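Sotari 2 Field Recorder
Gindinetti Broadcast Supply
Home > Audio > Recorders for Reporters

In stock. Ships from our Drasomberg warehouse.
$500 with foam windscreen and carry pouch
Add to cart | Add to wish list | Ask for an invoice

The Sotari 2 is a handheld audio recorder for people who gather news for a living, or who gather it for a small nonprofit and make their living some other way. It records speech clearly, it runs on batteries you can buy at a gas station, and it has a record button the size of a postage stamp. We mention the button first because we sell a lot of recorders, and most of our returns come with a note explaining that the interview was wonderful and the machine was on pause.

On the Sotari 2, pause and record are on opposite sides of the case. When it's recording, a red light comes on at the top, where you can see it, and a second one comes on at the front, where the deputy minister can see it. The front light can be switched off in the menu. We leave the ethics of that to your editor.

Sound

Two built-in microphones, set for a voice at arm's length. There are two full-size inputs on the bottom for proper microphones, with locking sockets, plus a small jack for a clip-on. Anyone who has tried to plug into the press box at the back of a conference hall will want the line-level switch, which is on the side and can be found with a thumb. The preamps are quiet. They won't do anything about the air conditioning, the espresso machine, or the man in the third row with the cough.

The safety track makes a second copy of everything at a lower level. If your source leans in to whisper and then laughs like a truck starting, the lower copy will probably be usable. Turn it on once and forget it. It takes up twice the card space, but cards are cheap and going back to ask someone to laugh again is awkward.

Built for travel, within reason

The case is metal with rubber corners. It will survive a coat pocket, a glove compartment and most baggage handlers. It isn't waterproof, whatever you may have read on a forum, and the warranty department would like a word with whoever wrote that.

Filing from the road is what this recorder does best. Plug it into a laptop and it shows up as a drive, with no software to install and no account to create. Files are named by date and time. You can add a marker during an interview by tapping the star key, and the markers show up in most editing programs, so you can find the one good quote in an hour of throat clearing before the desk calls to ask where it is.
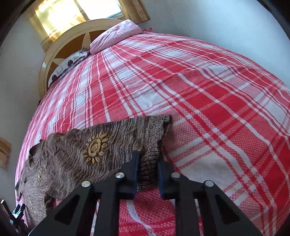 Battery life is 9 hours on a fresh set, recording in stereo with the backlight off. Turn the backlight on, add phantom power and monitor through thirsty headphones, and you'll get less. How much less depends on your microphones and on how cold it is outside. The gauge has five bars and, unlike the gauge on the older model, they go down one at a time.

What changed from the first Sotari

The menu has been cut back. The first version had a karaoke setting, which no customer has ever admitted to using. The headphone jack has moved to the top. The card door now has a hinge in place of a rubber flap on a string. The clock keeps time when you change the batteries, so your files no longer all claim to have been made at midnight on New Year's Day.

In the box

Sotari 2 recorder
Foam windscreen
Carry pouch with belt loop
USB cable
Batteries, one set
Printed quick guide (one sheet, large type)

No memory card is included. Yes, we know.

Newsroom bundle

$900 buys two recorders, two cards and a Briem handheld interview microphone with a plain black cube for your logo. Nonprofit and community newsrooms can pay by invoice. Send us your registration papers and some patience, as our accounts office reads every page.

Returns

Unused units can come back within the usual return period. Used ones can too, less a restocking fee. Please take your card out first. We've been sent some very frank background briefings.

Product page updated Apr 23, 2023. The bundle price holds until the end of July.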